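Ticket 587: right gripper drifting during hand demos, acrylic box task
Opened by: Tekle Lencho
Opened: 2022-03-21
Assigned to: Raimo Ikonen
Status: Closed, with one follow-up

Tekle Lencho wrote:

Hi Raimo! Sorry for the long one, I wanted to get it all down while it's fresh in my head. I'm recording the clear box task with the two hand-held grippers and I keep getting sessions that look great while I'm doing them and then play back as garbage. The left hand is fine. The right hand starts where it should, and then somewhere in the middle of the demo its track slides off sideways, so in the replay my finger is touching thin air a good way to the right of the box. If we train on that, the arm is going to learn to poke at nothing with total confidence.

What I've tried so far:

Restarted the Gesero recorder. No change.
Restarted the whole machine. No change, plus I lost my window layout.
Swapped the two USB ports. The problem stayed with the right gripper, it didn't move over to the left one.
Redid the open/close calibration on both. The finger widths read fine, so I don't think it's the jaws.

It's most obvious when I bring the right gripper in against the lower corner of the box and hold it there for a second.
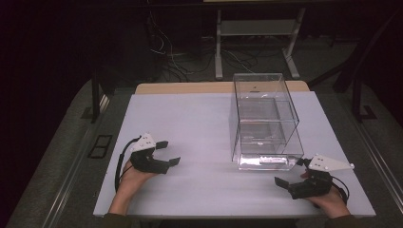 Right finger at the lower right corner of the box, left gripper open.

I have 41 demos from this setup and I'd love to not throw them all out. Can you tell me which ones are salvageable? And is it something I'm doing with my wrist? Teemu says I hold it like a hair dryer.

Raimo Ikonen wrote:

Your wrist is fine, tell Teemu to mind his own ticket. Can you check three things for me?

1. In the Gesero log, look for "pose jump" or "dropped sample" on the right device and tell me which one you see.
2. Does it still drift if you take the box off the table and just move your hands around in the same spots?
3. Where does the right cable go once it leaves the gripper?

Please don't delete anything yet.

Tekle Lencho wrote:

OK, so!

1. Dropped samples, lots of them. Only a couple of pose jumps, and each one comes right after a run of drops.
2. Without the box it still happens, but less. I did the same reach over and over and most of them were clean. I was kind of hoping it would be the clear walls messing with the tracking, because that would have been a nice easy answer (paint the box, go home).
3. It comes off the back of the gripper, curls over my wrist and goes down on the right side. I've never thought about it much. When I reach forward I do feel a little tug, now that you've made me pay attention to it.

I also ran the small part pick, the one where you close the fingers on something tiny and just hold it without squashing it. I figured if the jaw reading was off I'd see it there, with so little between the pads.
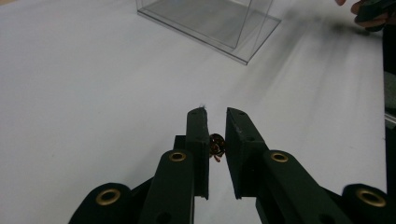 The width trace came back flat and boring for the whole hold, no steps in it, no flicker. I ran the closing part a few more times at different speeds and it followed my fingers every time. So I'm pretty happy crossing the jaw sensor off the list. One side note while I was at it: the coating on the pads has some worn spots. I doubt it has anything to do with this, but Uliana likes to hear about wear early so I'm putting it in writing.

Raimo Ikonen wrote:

Good, that helps a lot. Drops first and jumps after says connector to me. The tracker loses data for a moment, guesses where your hand went, and then never quite gets back. With the box in place you reach further and hold longer, so you pull on the cable more. It would explain your number 2.

Try this:

Unplug the right cable at the gripper end and look at the plug. Push it back in until it clicks.
Give yourself more slack before the cable heads down, enough that you can reach the far side of the box and feel nothing.
Close Gesero, open it again, and zero both grippers with your hands at the near edge of the table.
Record 2 short demos and send me the drop counts.

If it still drops, ask Idris for one of the spare Temar cables. They're in the drawer under the label printer.

Tekle Lencho wrote:

It didn't click! I mean, it clicked when I pushed it, so it can't have been all the way in before. I'm a bit embarrassed, but I'm also thrilled - I really thought I'd be re-recording everything. Gave it more slack, zeroed both at the near edge like you said, and went back to the box. Drop count is zero on both demos, and the replay puts my finger right on the corner where it belongs.

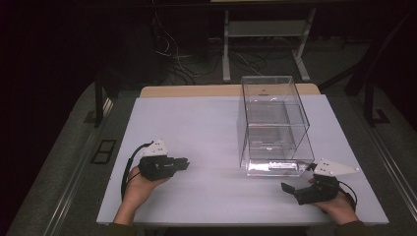

Photo: Tekle Lencho / Ikmont demo station, head camera

I've gotten into the habit of stopping at the near edge with both hands before each reach, and it makes the start of the demo much easier to find when I'm trimming. Would it be worth putting that in the instructions for everyone? Uliana's been starting hers from wherever her hands happen to be and then spends ages hunting for the first useful moment.

I did try one demo where I reached as far as I could on purpose, and no tug at all. Lovely.

Raimo Ikonen wrote:

Great. Yes, put the near edge start in the instructions, I'll approve it.

For the old demos, I ran the drop filter with the limit at 50 samples. Anything under that I can repair by filling in between the good points. Anything over it has to go, because the fill would be pure guesswork right at the moment of contact, and contact is the part the robot needs to learn from you. The list is in the task folder. Please watch the repaired ones at half speed before you mark them as good.

Teemu Salminen wrote:

For the record, I had the same thing on the left gripper in January and fixed it by holding the cable in my teeth. Do not put that in the instructions.

Tekle Lencho wrote:

Too late, it's in the draft :)

Went through the repaired ones and they look good to me, except for two where the hand does a weird little hop on the way to the box. I marked those as bad. New recordings are running clean, so I'm fine with closing this.

Raimo Ikonen wrote:

Closing. Follow-up for Uliana: check the finger pads for wear and order new ones if they need it. Idris, please add a cable clip to the next parts order so there's something to take the pull off that plug.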